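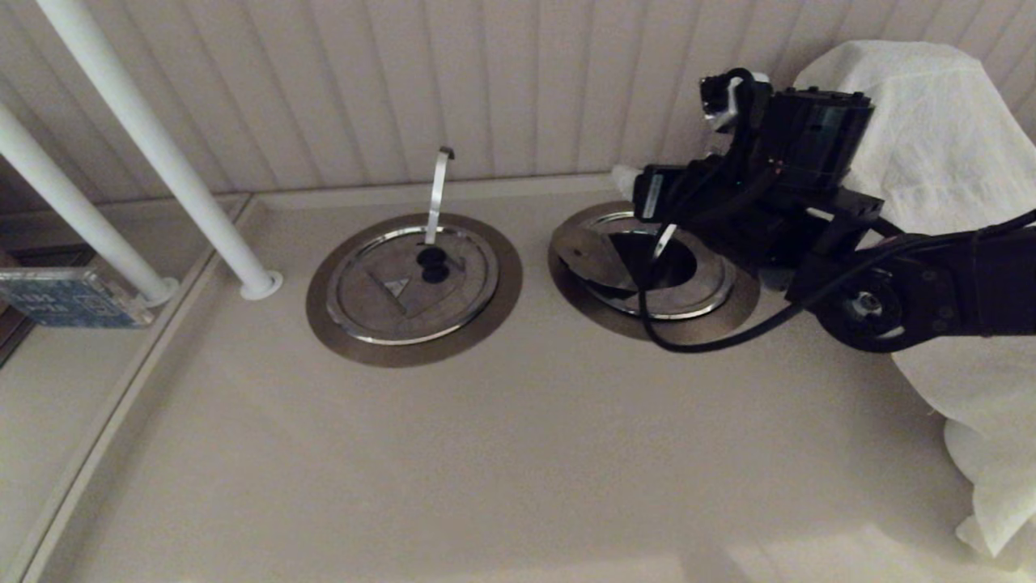
Most gripper comparisons you'll read are done on a foam block, and a foam block tells you next to nothing about a kitchen or a shop. Use lids. Two round fittings set flush in a countertop, one with its flap tilted up and one with the lid down, make a harder test than anything in the Plernix brochure. A thin metal strip handle with a hook at the top is a nasty thing to grab, and I'd want any salesman to try it in front of me before I paid.

## Before you believe a number

- Run every gripper on the same lid, same height, same approach. Marit Magnusson swears by 200 tries. I get bored and stop sooner, but two is not a test.
- Watch the cable. A loop that drags across the work will pull the wrist off line, and then you blame the fingers. Tie it back and run the set again.
- Move any cloth well clear of the joints. A towel corner gets into everything.
- Tape the base position on the counter. Masking tape, pencil line over it.

## Fingers

The soft Fleretti tips are fine on round knobs. On thin strip they fold over, whatever the box says. Kosska's hard tips hold better but they scratch - try them on scrap metal first.

## Cameras

A camera up on a bracket over the wrist is handy until the gripper hides the one spot you care about. Savvas Katsaros runs a second one from the side. I haven't seen proof that it helps with lids, and it's one more thing to calibrate.

Shiny rims fool them too. Turn off the overhead light and try again before you buy the Nikolaidis filter.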